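Micro-ondas Midea: luz interna acesa e porta com folga em cima. É a trava ou a dobradiça?

Pergunta

Tenho um micro-ondas Midea branco, com um filete avermelhado em volta do visor, instalado em bancada plana. De uns tempos para cá a porta não encosta por igual no gabinete: na parte de cima fica uma linha escura, na de baixo parece normal. Se empurro o canto superior esquerdo, ouço um clique, mas às vezes a porta volta a soltar. A luz interna acende e apaga sem padrão definido.

Já limpei o batente com pano úmido e detergente neutro. Não mexi em parafuso nenhum. O aparelho foi usado na copa do galpão da Zutholm e tem 17 meses. O orçamento da assistência Flaltgate foi de 1.261 coroas, só pelo conjunto de travas, e quero saber se faz sentido antes de autorizar.
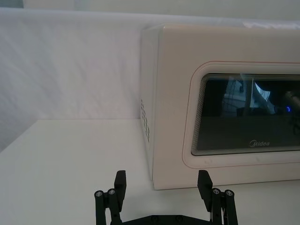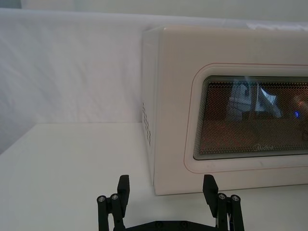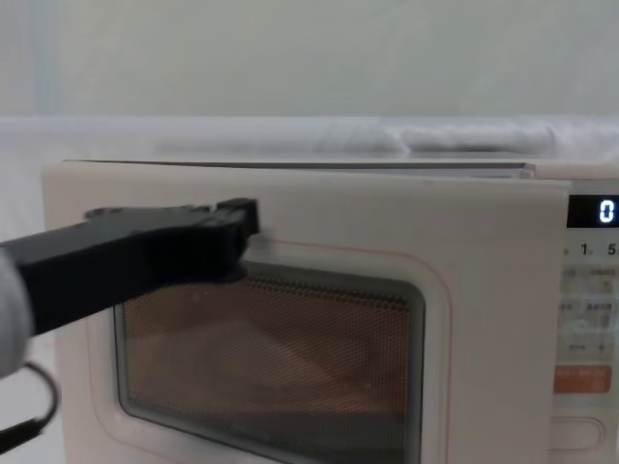

Lateral com as aberturas de ventilação nas duas primeiras; linha escura no alto da porta na terceira.

Resposta 1 (aceita, 71 votos)

Pare de usar o forno até resolver. Porta que não assenta é o único defeito de micro-ondas em que não se deve improvisar.

O sintoma admite três causas:

a) gancho da trava gasto ou com a mola fraca. A porta fecha com pressão e solta depois;
b) dobradiça superior cedida. A folga aparece maior em uma ponta do que na outra;
c) suporte interno das microchaves trincado. A lâmpada acende e apaga porque uma das chaves não chega ao fim do curso.

Teste sem abrir nada: com o cabo fora da tomada, feche a porta e passe uma tira de papel comum no vão, em 6 pontos, do lado da dobradiça até o lado da trava. Anote onde a tira entra. Se entrar só em cima e do lado da dobradiça, é (b), e trocar as travas não resolve. Se entrar do lado oposto, é (a) ou (c).

Depois segure a porta aberta pela borda e force de leve para cima e para baixo. Jogo vertical perceptível indica dobradiça.

Não retire o gabinete. O capacitor de alta tensão pode manter carga com o aparelho desligado da tomada. A regulagem da porta também exige medição de fuga com instrumento próprio.

Peça à assistência que o orçamento separe peça, mão de obra e medição de fuga. Se a medição não constar, procure outra.

Resposta 2 (17 votos)

Tive o mesmo problema em outra marca. Era o suporte das microchaves. A Nedeljković vendia o kit Bullum, com gancho e mola, mas não sei se serve nesse modelo. Confira o código na etiqueta traseira.

Resposta 3

o meu fazia isso, coloquei um calço de papelão embaixo do pé da frente e parou

Comentário à resposta 3: nivelar o aparelho é correto, mas não substitui a verificação da porta. Faça o teste da tira de papel mesmo assim.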